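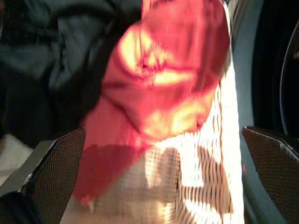
Irumstead Soft Goods
Data card and README

What it is

Irumstead is a collection of short recordings of cloth being picked up, bunched, moved and put down again. There are 1,262 clips covering 157 items. Most of the items are fabric. A minority are packaging, which got in because packaging was lying next to the fabric and nobody at Laur could agree on where one stopped and the other started.

If you want shirts folded into neat rectangles, the Drindum set does that very well. Ours are rumpled.

Contents

clips/ — one folder per item, named by item number
labels.csv — one row per clip
items.csv — color, general type, surface it was lying on
splits/ — train, validation and test lists
CHANGES.txt — more apologetic than most

Labels

Each clip has one state label, taken at its midpoint: flat, folded, bunched, hanging or unclear. "Bunched" means gathered up into a bundle with no obvious top or bottom. A loose flap hanging off a bundle does not make it "hanging"; we argued over this through most of December and would prefer not to reopen it.

The color column uses ordinary words. Red is red, even when half of it has washed out to cream under the light. An early version had "coral," "crimson" and "maroon" as separate values, and several items managed to be all three in a single clip.

The surface column is "plain," "patterned" or "shiny." Shiny takes priority over patterned. Printed plastic under cloth is therefore "shiny," and you will find the pattern mentioned in the notes column if the labeler was in a good mood.

Known problems

Blur. Cloth that is moving looks like cloth that is moving. We kept those clips and set blur=1. Filter them if you must.

Glare. Glossy wrapping produces stripes that do not exist in the wrapping. Do not train a pattern classifier on these and then write to us.

Duplicates. Items 24 and 60 are the same tea towel. It was washed in between and came back looking like somebody else's.

Garment type. Left blank wherever the labelers could not tell from the clip. It is blank a lot.

Splits

Divided by item, so no piece of cloth appears in more than one split (the tea towel has been dealt with).

Loading

Clips open in any ordinary video player. Clinetti users can point the importer at labels.csv and ignore the warning about empty fields.

Last updated 5 January 2023. Corrections to labels are welcome; please include the item number and the clip number.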